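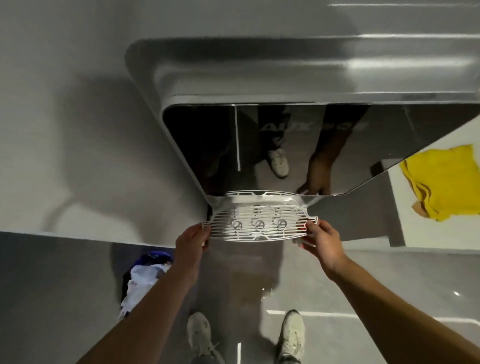

How often should the grille on a floor-standing unit come off for cleaning?

Every 10 days in heavy use, and once a month the rest of the year. The interval matters more than the method.

The answer comes from the maintenance lead at Menent, a small service shop in Gastham that looks after heating and cooling equipment in rented apartments and offices. She asked to be identified by her job only. The shop has 2,046 units on its books, most of them upright, most with plastic grilles that a tenant can remove by hand.

Her first point concerned order of work. The power goes off at the wall before anything is touched. "The switch on the unit is not enough," she said. "Pull the plug, then wait for any fan to stop."

She then turned to grip. A wide grille should be held at both ends and moved evenly. "If one end goes ahead of the other, the far tab takes the load. The tab is thin. It will bend a few times and then it will snap." Broken tabs are the most common parts request the shop handles, ahead of filters and cords.

Asked whether a broken tab makes a unit unsafe, she said it depended on what sat behind the grille. On most models the result is a rattle. On a few, the grille can drop far enough to reach moving parts, and those units are taken out of service until a replacement arrives. The shop orders from Rashti, a parts supplier, and waits seven working days on average. Orders placed in December take longer.

Washing is done with lukewarm water and dish soap. She does not allow solvent cleaners on white plastic. "It goes yellow, then it goes brittle. You see the color first." Slats are brushed along their length with a soft paintbrush. Brushing across them pushes dust into the corners, where it cakes. The part is then dried flat on a towel, out of the sun – a grille left leaning against a wall on a hot day can take a curve, and a curved grille will not seat.

For refitting, she gave a short sequence. Check which edge goes up. Offer the part up to the opening with both hands, line up the tabs, and press near each tab until it clicks. "Press at the tab. People press in the middle, and the middle is the weakest part of it."

Glossy front panels came up last. The shop wipes them with a barely damp microfiber cloth and nothing else. Paper towels leave fine scratches that show under ceiling light, and tenants do complain about them.

She keeps a log for each unit, using a paper form called the Jarker sheet after the building where it was first used. It records the date, the hours run and the state of each tab. The shop has more than 2,000 of them in binders, and she has no plans to move them to a computer. "I can read a binder in a basement with no signal," she said.

Interview conducted in Gastham, 6/27/24.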